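The Arm That Said It Was Fine

At 38 minutes past two in the afternoon, in a rented unit behind a tire shop, a robot arm reported that it had finished its task. The log said so in green. The drawer was open, the block was in the drawer, the gripper was empty, and the cycle counter had gone up by one. The drawer was in fact shut. The block was on the floor under a radiator, where it stayed until somebody's shoe found it.

I have been thinking about that green line for most of a winter. I write software for small automation shops, the kind that sell one cell at a time to people who make shelf brackets, and I was at Astska as an outside pair of eyes. They had promised a customer a run of 1,000 cycles without a fault. They had a very nice chart showing that they had managed 1,702. It was the nicest chart I saw all year, and a good part of it was fiction.

Nobody had lied, I should say. The arm picked a block, moved it, let go, and checked the things it had been told to check. Did the fingers close? Yes. Did the wrist reach the place it was sent? Yes, to a hair. Did the fingers open again? Yes. Done, then. If you asked me whether I had mailed a letter and I told you that my hand had gone out, come back, and was no longer holding a letter, you might want a follow-up question.

Trevor Chan, who wrote most of the control code, took this well. He pointed out that every one of those checks had been added after some earlier mishap, and that each had fixed the mishap it was added for. This is true, and it's how most safety logic gets written. You drop something, you add a check for dropping. You pinch something, you add a check for pinching. After a few years you have a thick coat of scar tissue, and everybody calls it an architecture.

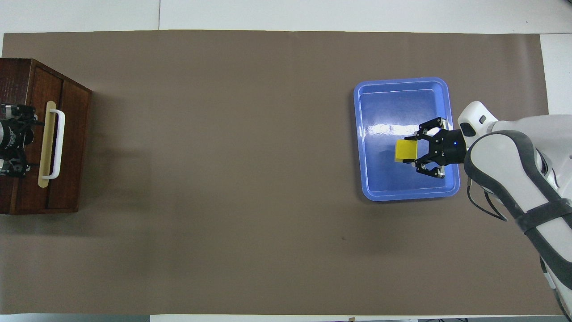 The trouble with the block was grip. The finger pads had worn smooth on one side, and the force reading that was supposed to mean "I am holding something" had drifted upward over the weeks until it meant "I am holding something, or I am a gripper with tired joints." So the arm could lose a block halfway through a move and sail on with great dignity, carrying nothing to its destination and setting the nothing down gently.

A dropped block is funny. I laughed, and so did Trevor, and then Huguette Bergeron, who runs the place and had not laughed, asked what the customer was planning to put in the gripper. The customer was planning to put glass in the gripper. Small bottles, full ones, on a bench where a person would be working within reach.

That question is the whole reason I'm writing this, because I have heard the other conversation so many more times. In the other conversation someone says that the block is only a stand-in, that the real parts will be easier to hold, that the pads were due for a change anyway, and that it was one drop. All of that may be so. But it wasn't one drop. It was one drop that somebody happened to be standing beside. We went back through the recordings, which was a dreary way to spend two evenings in December, and found others. In several the block fell back where it came from, and the next cycle picked it up again as though it had been sent over fresh. The counter was pleased both times.

My opinion, and I'm told this makes me bad company at trade shows, is that a silent failure should be treated as a safety fault even when the thing that failed was a toy. We save the serious paperwork for when the arm hits something. An arm that hits something has at least drawn attention to itself. People jump, somebody slaps the red button, and there's a meeting with sandwiches. An arm that believes a false thing about the world gets a good chart, and the chart gets it a bigger job.

The standard reply is that more sensing costs money. It does. Huguette was quoted for a tactile pad from Gralon that would have eaten her margin on the cell, and a second camera from Rønning that would have eaten slightly less of it. She bought the camera in the end, after some language. But a fair amount of what was wrong could be fixed for the price of Trevor's patience. The arm already knew how hard its motors were working. It could have noticed that lifting the block and lifting no block felt the same, and stopped to wonder about that. It just hadn't been asked. The code now asks at the top of the lift and again before the release, and if the answers don't agree the arm halts and waits for a human being. It halts more than anybody would like.

This is where I lose people. A cell that stops and asks looks worse than one that doesn't. The first honest run after the change was miserable, and the chart that came out of it looked like a bad week on the stock market. The customer, a packing outfit called Flelano, wanted to know why the product had gotten less reliable since the demo. Huguette told them on the phone that it had been this unreliable during the demo too. I would have softened it – I am a contractor and I soften things for a living – but she let it sit there. There was a long quiet on the line. They did not cancel, though they did push the date, and they asked to see the recordings as well as the count.

I wish more buyers would ask for that. A count is what the machine thinks of itself. If you're spending real money on an arm, sit down with an hour of the footage, pick the cycles marked as good, and watch some of those. Everyone watches the failures. They're exciting, and they've already been found.

Trevor has changed the word in the log, by the way. It used to say "success" and now it says "completed." I argued for "claims to be completed" and was voted down. The pads are on a schedule, taped to the inside of the cupboard door, and the last two changes have been signed for. The third is due this week, and when I looked in this morning the box for it was still blank.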